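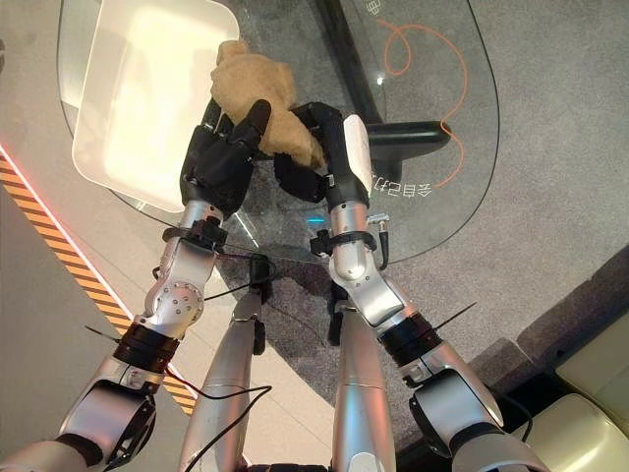 Soft Toys and Pile Fabrics
Unit 2 handout - Fascombe Textile Workshop

Welcome back! This is the unit I look forward to most, and by the end of it you will never pick up a teddy bear the same way again.

What is pile?

Pile is the layer of fiber standing up from a backing cloth. The backing gives a toy its strength and the pile gives it nearly everything we notice: the color, the fuzz, the way light sinks in. Stroke it one way and it lies flat, stroke it the other way and it stands up and looks darker. That direction is called the nap, and on most patterns it runs down the body, from head to foot.

Short pile shows every seam. Longer or nubby pile hides them beautifully, which is great news for beginners, but it also blurs the shape. Ears and paws can vanish into the body if they are cut too small.
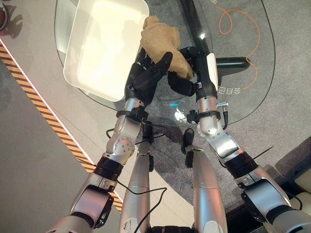

Fig. 1. Light brown plush with a nubby surface, squeezed from both sides.

The squeeze test

Hold the toy at its sides and press gently. Watch the outline as well as the place you are pressing - stuffing moves, and it has to go somewhere. Then let go and note how much of the shape comes back. Try it again lower down, where many makers use less filling so the toy will sit.

Lightly filled toys crumple and fold, and small children often love them for it. Firmly filled ones keep their pose and look wonderful on a shelf.

Before next class

Read the Domínguez chapter on stuffing, pages 6 to 20. Bring one soft toy from home, any age, any condition (the scruffier the better!). Write 200 words on its pile, its nap and how it behaves when squeezed. Fabric swatches are in the Druritz drawer, sorted by pile length. Please put them back nap side up.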